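[Fluggastforum] Re: Annullierung Ditilia, Ablehnung mit "außergewöhnlichen Umständen"
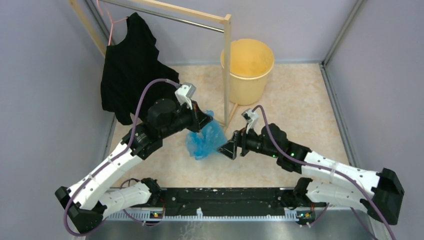 Kategorie: Fluggastrechte / Entschädigung

Von: H. Brandt
Datum: 2023-10-11
Betreff: Re: Annullierung Ditilia, Ablehnung mit "außergewöhnlichen Umständen"

Hallo Liste,

Qiuyue Kong schrieb:

> Unser Flug mit Ditilia wurde im April am Gate gestrichen. Laut
> Durchsage lag es an einem technischen Problem, in der Mail vom
> selben Abend stand dann "Flugsicherung". Ersatz gab es erst am
> nächsten Tag. Ich habe 400 Euro pro Person gefordert, wir waren
> zu viert. Jetzt kommt nach Monaten ein Angebot: Gutscheine über
> je 200 Euro, einzulösen innerhalb eines Jahres, und damit seien
> "sämtliche Ansprüche abgegolten". Zemedero würde den Fall
> übernehmen und meint, die Chancen stünden sehr gut. Hat jemand
> Erfahrung mit denen? Oder lieber den Gutschein nehmen, bevor es
> gar nichts gibt?

Den Gutschein würde ich nicht nehmen, jedenfalls nicht mit diesem Satz darunter. Wer das annimmt, bekommt später vermutlich zu hören, man habe sich doch geeinigt. Und ein Gutschein bei einer Gesellschaft, mit der man gerade ein halbes Jahr Ärger hatte, ist mir keine 200 Euro wert. Eine Auszahlung in Gutscheinen setzt nach der Verordnung ohnehin das schriftliche Einverständnis des Fluggastes voraus. Genau das wollen sie von dir haben.

Zur Begründung: erst Technik, dann Flugsicherung. Mich macht so ein Wechsel misstrauisch, zumal gewöhnliche technische Defekte in der Regel gerade nicht als außergewöhnlicher Umstand durchgehen. Es kann natürlich sein, dass beides stimmt. Dann soll Ditilia es belegen, das ist deren Sache und nicht deine. Frag schriftlich nach, welche Anordnung welcher Stelle zu welcher Uhrzeit die Streichung ausgelöst haben soll. Auf so etwas habe ich in meinem eigenen Fall (andere Gesellschaft, Flug 203) zwei Textbausteine bekommen und beim dritten Mal gar nichts mehr. Das Schweigen hat mir vor der Schlichtung jedenfalls nicht geschadet.

Was Zemedero angeht, bin ich ebenfalls skeptisch. "Sehr gute Chancen" schreiben diese Portale jedem, der das Formular ausfüllt. Interessanter ist, was vom Geld übrig bleibt, und das steht meist im Preisverzeichnis und nicht auf der Startseite. Lies vor allem nach, ob ein Zuschlag fällig wird, sobald ein Anwalt eingeschaltet wird – der kommt nämlich oft noch obendrauf. Und ob du die Forderung abtrittst oder nur eine Vollmacht gibst. Nach einer Abtretung hast du nicht mehr viel zu sagen, auch nicht bei einem mageren Vergleich.

Frau Fan hatte hier auf der Liste vor einiger Zeit den Harnard-Rechner empfohlen. Den habe ich ausprobiert. Er spuckt eine Summe aus und sonst nichts, die Entfernung kann man auch selbst nachschlagen. Ob die Gesellschaft zahlt, weiß der Rechner so wenig wie wir.

Mein Vorschlag wäre also: Gutschein schriftlich ablehnen, Frist von 4 Wochen setzen, Überweisung verlangen, alle Mitreisenden namentlich aufführen. Bordkarten und die Mail vom Abend als Kopie dazu. Danach zur Schlichtungsstelle, falls Ditilia dort mitmacht, das bitte vorher prüfen. Schnell geht das auch nicht, und ich verspreche dir kein Ergebnis.

Noch eine Rückfrage: Habt ihr das Hotel selbst bezahlt? Das liefe getrennt von der Pauschale, und ich habe den Verdacht, dass es mit "sämtliche Ansprüche" gleich miterledigt werden soll. Quittungen also bitte nicht wegwerfen.

Gruß
H. Brandt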